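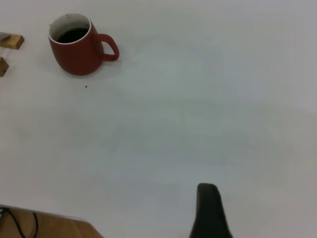 Red ceramic mug with white interior, filled close to the rim, on the white table.

Matte white tabletop: gray haze that shows only at an angle, and dark rings from mugs

Posted in Furniture Care > Tables and Work Surfaces
Viewed 3,115 times

plokoveck_tenant

I have a white table from Van Hecke, the Plokoveck model, bought secondhand in March. The label under the top gives the maker and the model and nothing else. The finish is matte. I do not know whether it is a lacquer, a painted board or a pressed surface, and the seller did not know either.

Two separate problems.

First, there are areas of faint gray that I cannot remove. They are not stains with an edge. Under the ceiling light they look like shading, and half the time I can't tell whether I am looking at a mark or a shadow. With a flashlight held low they show as smoother than the surrounding surface.

Second, mugs. I drink black coffee and fill the mug nearly to the top, so there is often a drip down the outside. If I leave it until evening, I get a brown partial ring. Dish soap and water takes most of it off. A faint line remains for several days and then seems to fade, or I stop noticing it.

What I have tried:
Warm water and dish soap, microfiber cloth. No effect on the gray areas.
White vinegar diluted 1:4. No effect.
A melamine sponge on a patch near the back corner. The brown line went, but the patch is now slightly shinier than the rest.

I stopped after the sponge. Is the gray haze residue or wear? Is there anything for the coffee lines that doesn't change the sheen? I would prefer not to use a coaster at every position, as the table is also my desk and things get moved all day.

Edited to add: the mugs have unglazed foot rings. I checked after someone asked in a comment.

Uststead_finisher

You have two different things, and the sponge has told you which kind of surface you are dealing with.

Melamine foam is an abrasive. The grit it corresponds to depends on who you ask, but 2,000 is close enough for this purpose. A matte surface is matte because it has a fine texture that scatters light. Rub the high points down and that texture reflects more directly, so you see shine. The patch near your back corner is burnished. It won't wash off and you should not try to even it out by rubbing the rest.

The gray areas you describe as smoother are probably the same effect, produced slowly by forearms, sleeves, a mouse or a laptop base. Check whether they line up with where you or the previous owner sat. If they do, it is wear. If they are scattered with no relation to the seating position, suspect residue from a spray polish containing silicone or wax.

Test for residue as follows.

Pick an area the size of a playing card inside one of the gray zones. Wipe with plain water and dry it. Put a small amount of 70 percent isopropyl alcohol on a white cotton cloth and first try it on the underside or the back edge, in case the finish is soft. If color comes off on the cloth or the surface turns tacky, stop there, because it is a paint or lacquer that alcohol attacks. If nothing happens, wipe the test area with light pressure, let it dry for a minute, and look with the flashlight again. A clean rectangle means residue, and you can do the whole top in sections. No change means wear.

For the coffee lines, leave the sponge alone. Mix baking soda and water to a thin paste, lay it over the line without rubbing, cover with a damp paper towel, and leave it ten minutes. Lift it off and rinse. Scrubbing with the paste is also abrasive, milder than the foam but the same kind of damage. If a line is still there, lay a cloth wetted with 3 percent hydrogen peroxide over it for five minutes, then rinse. Do the hidden test with that too.

The foot rings matter. Unglazed ceramic is harder than any coating you are likely to have on a tabletop. Sliding a mug will scratch, and on white the scratch often appears as a gray line. Rub two mug bases together upside down under running water for a minute, or go over the foot with 400 grit wet paper. Rinse off the slurry before the mug goes back on the table. Crumbs do the same job if something is dragged over them, sugar and salt in particular, so brush the surface before wiping.

Restoring the sheen on the burnished patch is possible on a lacquered top by respraying. On a pressed surface there is no repair worth doing.

mdl803

just get a glass top cut for it. i had the same table or one very like it and gave up after a year. shop in Plusstead did mine with the corners rounded, you put the clear rubber dots under it. coffee wipes off. it does slide a bit and you see dust under it by the window side

also bleach works on the rings but do not leave it on

Plusstead_K

Disagree with the bleach. It yellowed the front edge of a white lacquered shelf here, and the change was gradual enough that I did not connect the two for a month. Peroxide at 3 percent as described above is sufficient for coffee.

On the glass: check the weight before ordering. Mine is 6 mm and the legs of a light desk were not happy with it. It also traps moisture if the top is not completely dry when the glass goes down.

One addition to the residue test. Overhead light is useless for judging this. Turn the room light off and put a lamp on the table at one end, so the light travels across the surface. Shadows from the room drop out and only real differences in texture are left. Mark the edges of what you find with low-tack tape, then repeat with the lamp at the other end. Anything that appears from both directions is on the surface.

plokoveck_tenant

Did the alcohol test on Sunday. Nothing on the cloth from the underside. The gray zone on the left showed a clean rectangle, so residue. The zone in front of the chair did not change. I will do the left side in sections and accept the rest. The baking soda took the last coffee line off in one application. Mug bases have been rubbed down.

727 people found this page helpful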